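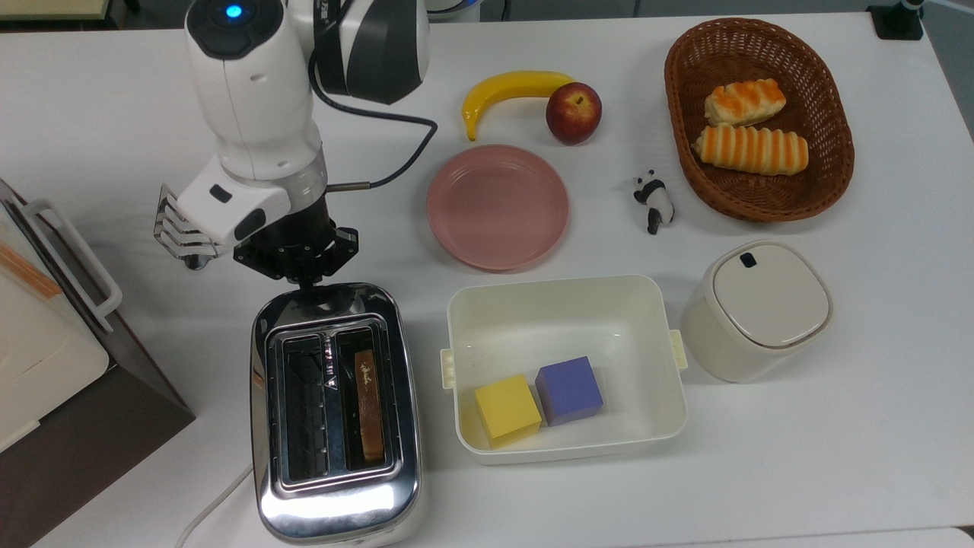
4.2 Changes in the breakfast preparation task

The breakfast line at the Teltdale site was the first place where staff worked next to an arm for a full shift. Before the arm came in, one kitchen worker handled bread, fruit and trays between 6 and 10 in the morning, and a second worker covered the dining room. The two switched places when they wanted to. Once the arm took over part of the bread work, this switching mostly stopped. Tasks were rehearsed on a practice table before they were moved to the kitchen, and the layout of that table shaped what staff later expected. Figure 3 shows the gripper above a toaster with a slice standing in one of its two slots, and the plate, the bread basket and the lidded canister are all placed within a short distance of it. Several workers said that the real counter never looked like this, as trays and cups were put down wherever there was room.

Figure 3. Practice table for the toast task, with the gripper over the toaster.

We logged 801 bread requests during the study period in October and the weeks after it. Of these, 376 were completed without a worker touching the toaster or the bread. The rest include requests where a worker stepped in early out of habit, and we could not always separate these from cases where help was needed. Doina Ionescu, who coded the logs, marked a request as assisted whenever a hand entered the work area, even for a moment. This is a strict rule and it lowers the count of unassisted requests.

The interviews give a mixed picture of the workload. Workers spent less time standing at the toaster and more time keeping the counter in order. Plates had to be returned to the same spot, and the bread basket could not be pushed back to make room for a tray. One worker at Teltdale described this as "setting the table for the machine." Another liked the change, as she could take orders from residents and finish a conversation before going back to the counter. At Jirow, where the kitchen is smaller, workers were less positive. They had to walk around the arm to reach the sink, and two of them asked to be moved to the lunch shift.

Responsibility for mistakes was also unclear. When a slice was dropped or left too long, residents complained to the person closest to the counter, who in most cases had not started the task. Supervisors at both sites first treated these complaints as service errors. After Bujar Stojanovska raised the matter in a staff meeting, Teltdale added a separate line for them on the shift sheet. Jirow kept the old sheet until the end of the study.

Training time was short. New workers were given 54 minutes on the stop button, the restart steps and the counter layout. Most felt able to stop the arm after this, but fewer felt able to restart it, and they tended to wait for a shift lead. Section 4.3 looks at these waiting periods and how they were recorded in the staffing hours.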